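Search the notebook Enter keyword Go

Ditstead Bindery – shop notebook
December, started 8:15 in the morning

Paste again. The batch from the other day went sour in the crock and I used it on the Ostum job anyway, on the spine linings, where I told myself it didn't matter. By the afternoon the bench smelled like a gym bag. I scraped the linings off with a bone folder and have started over, so that was a day's work done twice and billed once.

New batch: wheat starch, soaked overnight, cooked in the small double boiler. I stirred it the whole time and did not go and answer the phone. It went from milk to glass in the usual unhelpful way, with nothing happening for ages and then all of it at once. Strained it through the horsehair sieve when it was cold. It's a bit stiff. I'll thin what I need in a dish and leave the rest alone, and if anyone thins the whole crock again I'm going to start labeling things in red.

Job 1012 is the sermons, printed 1618, from the library at Skoltthorpe. It came in wrapped in a pillowcase. The text block is in better shape than I am. Sewing is sound except for the first two gatherings, which somebody has oversewn with what looks like fishing line. The front board is off completely and the back board is hanging by one cord and good intentions. The leather is a plain calf, red-rotted at the joints, still fairly happy across the boards.

Skoltthorpe wants it "usable but untouched," and I've read that letter several times hoping it would change. What they're going to get is a reback in new calf under the old leather, original boards, new endbands only if the old ones fall off in my hands. The tail one did that before lunch. I've put it in an envelope with the job number on it.

Lifting the old leather off the boards took most of the morning. I like the thin French knife for this, stropped every few minutes, and I like to go in from the board edge with the blade nearly flat. The calf came up in one piece on the front. On the back it came up in one piece and then a second, smaller piece, about which I intend to write very little. It'll go down again under the turn-in and no reader will ever be troubled by it.

Knife was dragging by eleven. I took it down on the 2000 paper on the glass plate, then the strop with green compound. I've decided that most of my bad days at paring are sharpening days I was too proud to admit to. Sang Lục, who pares spine leather thinner than I can write about it, strops before every skin whether the knife needs it or not, and has never to my knowledge said a word about my habits. The looking over is enough.

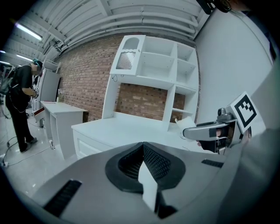

Vol. 2, No. 4

After lunch, leather. The calf from Mollah arrived and it's good skin, even along the backbone, with one small scar near the shank I can cut around. The color is where the trouble starts. I'd ordered "medium brown" and this is the brown of a new football. Against the old boards it'll look like a bandage.

So, dye tests on offcuts. Notes for whoever does this next, probably me, having forgotten:

Strip A, walnut dye alone, one coat. Too red, which I blame on the skin.

Strip B, walnut and then a wash of very weak black. Better. Goes a little green at the edges if the leather is too wet when the black goes on.

Strip C, black wash first and walnut over. I had high hopes for this one. It looks like a boot.

Strip D, same as B with the leather damped evenly beforehand with a sponge and left until the shine went off. This is the one. Close enough to the old calf across a room, and honest enough up close that a future binder won't be fooled for long and curse me.

I dyed the full spine piece as D and pinned it out on the board by the window. It always dries lighter than I remember, then I wax it and it goes darker than I wanted. I've stopped arguing with it at the wet stage.

While that dried I took out the fishing line. It was knotted at every station, with real conviction. The folds underneath are torn through in the first gathering and just tired in the second. Guarded both with a lightweight Japanese paper, torn edges, thin paste, blotter and weight. The new paste behaved nicely, so I'll forgive it for the one before. Resewing on the original cords tomorrow if the guards are dry. If they aren't, I'll do endpapers and complain.

Someone before the fishing line person left a pressed fern in the middle of the fourth sermon. It's stained both facing pages with a perfectly good outline of itself. I asked Skoltthorpe whether they want it kept in place. Their answer, in full: "What fern?" It's in an envelope too now, in polyester, with a slip saying where it lived.

Still to do on 1012:

– resew first two gatherings
– work new tail endband, match to head (the head one is faded blue and plain, thank heaven)
– line spine, Japanese paper first, then linen
– pare the calf, joints especially
– reback, tie up, leave alone overnight, and I mean alone
– box

Boxes: we're nearly out of the gray cloth. There's enough for this one if I cut it the mean way, grain running correctly and no mistakes. I've written "no mistakes" on the cutting list, for all the good that's done before.

Ostum rang at four to ask when theirs would be ready. I said the linings were taking a little longer than planned. They said take all the time I needed, in the tone people use when they've already told a customer.

Crock is covered and in the fridge, bottom shelf, behind the milk. Knife stropped and put away. Spine piece is drying darker than strip D so far.

Contact the bindery | © Ditstead Bindery | Back to top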